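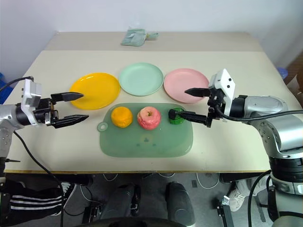 What is a holding midfielder's job in Tirndale Manager?
Mostly to stand in front of your back line and win the ball before it gets to your defenders. You set one up on the tactics screen by dropping a central player one row and picking Anchor.

Anchor (player role)

The Anchor is one of the defensive roles in Tirndale Manager, the soccer management game from Zustmont, and I've probably spent more Saturday nights fiddling with it than I should admit on a wiki. I rewrote most of this article after the last patch, so if you remember the old version (the one with the giant table), that's where it went.

Overview

An Anchor stays put. When your team attacks, he sits just past the center circle and waits, and when you lose the ball he goes straight at whoever has it if they're in his zone. He won't make runs into the box, and I've had maybe one Anchor score from open play in my whole Neverach save. I yelled so loud the dog left the room!

The role is only available in the row between midfield and defense. You can field 2 of them side by side, but they tend to chase the same man and leave a big hole behind them, so I'd put a Carrier next to your Anchor instead.

Attributes

Positioning matters most, then Tackling, then Stamina. Pace is nice to have but I've gotten by without it for years. Passing is a funny one: the in-game help says it's a minor stat for this role, and in a long-ball team I guess it is, but if you play out from the back he touches the ball constantly and a bad passer will kill you. I won't sign one under 12 for Passing anymore.

Height only seems to come into it on goal kicks. I've never seen it tested properly, so take that with a grain of salt.

Good players for the role

Nazmiye Avcı at Gündoğdu is the one everybody goes after (she's in the women's database, which you have to switch on when you start a save). She begins the game at 21, with Positioning already at 17, and she usually costs under 2,000 a week in wages if you get in during the first window. After that the big clubs wake up and you can forget it.

If you can't get her, look for center backs who are a little too short for their own position. Retraining takes 30 matches on the normal setting. Friendlies count toward that, so load up your preseason.

Changes by patch

The Anchor used to be able to push up with the fullbacks if you ticked Follow Play. That box is gone now. Yellow cards were also toned down, which was badly needed, as mine was suspended every other month.

Known issues

Swapping your Anchor during a penalty shootout can reset his role to Default. Check it again before the next match.

See also: Carrier, Sweeper, Retraining, Follow Play (removed)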